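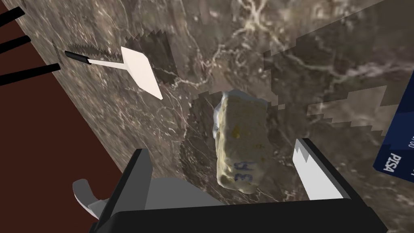
Gripper view from our simulated kitchen, with a spatula and a card lying on the worktop.

Manipulation software engineer at Ondden (control and planning)

Hi, I'm Isauro Barrera and I look after the manipulation software at Ondden. I'm hiring one person to come and write planners and controllers with me, nearly all of it in simulation to start with. There are 4 of us on the team at the moment and we share one very noisy kettle.

Most of your first few months would go on Mastport, our motion planner. It's decent at getting an arm across a tidy worktop and much less decent once the gripper is right up close to something big and flat. I'd love you to take that over – collision margins, approach angles, when to back off and replan, the lot.
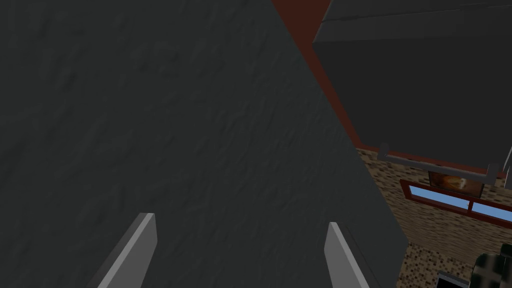 You'd also be working with Lau, our test runner, which plays 400 kitchen tasks through the planner every night and leaves us a pile of logs to argue over in the morning. I wrote most of it in a hurry and it shows, so please come and tell me what's wrong with it! Grasp scoring and the wrist camera side of things belong to someone else on the team, but you'd be talking to them every day.

I'm after someone who writes clear C++ or Python, has got a planner or controller working somewhere before (a student project is fine) and quite likes staring at a stuck arm until it makes sense. Some experience with a physics simulator would be lovely. A degree isn't needed.

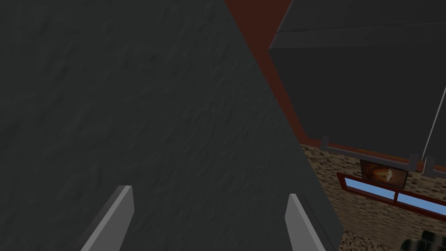 The job is full time, 3 days a week in our Zultwood office and the rest wherever you like. We start at 9 but I won't be standing by the door with a clipboard. There's a training budget, and you can spend it on books if you hate conferences as much as I do.

To apply, send me a CV and a few lines about a bug you enjoyed fixing – no formal cover letter please, I never know what to do with them. Applications close on 10th February, and I'll reply to everyone myself.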